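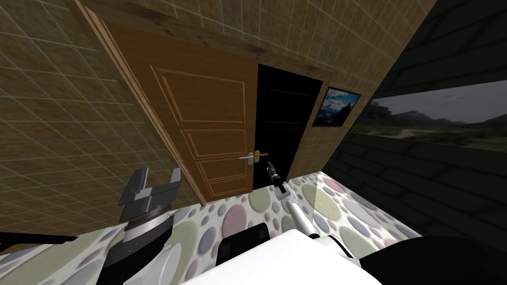 Hurdling is mostly about what you do with your back leg, according to Esther Tanui, and young athletes spend too long worrying about the front one.

At Tillside the juniors begin on the grass, with barriers set low and no watch running. Hamdia Worku joined at 9 and ran her first 400m hurdles last October.

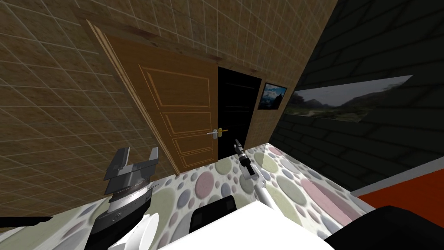 She finished well down the field, but her stride pattern held until the final bend. Her coach, Radek Krajčí, was pleased with that and told her so.
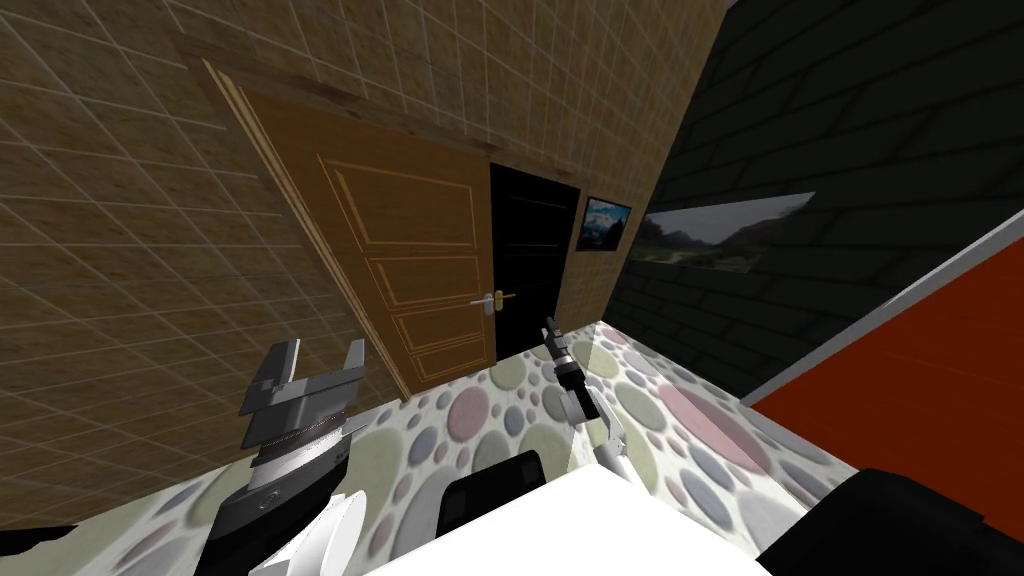
This winter the group has grown to 39, and two evenings a week are given over to drills.

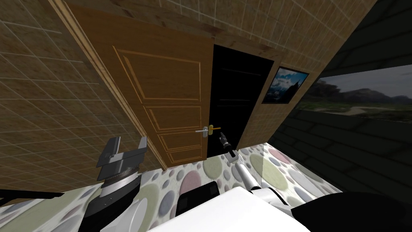 The trail leg drill is the least popular. Athletes walk beside the barrier and bring the knee through high and flat. Krajčí tells them to picture a brown panelled door with a lever handle, and to lift the knee above the handle before it comes round.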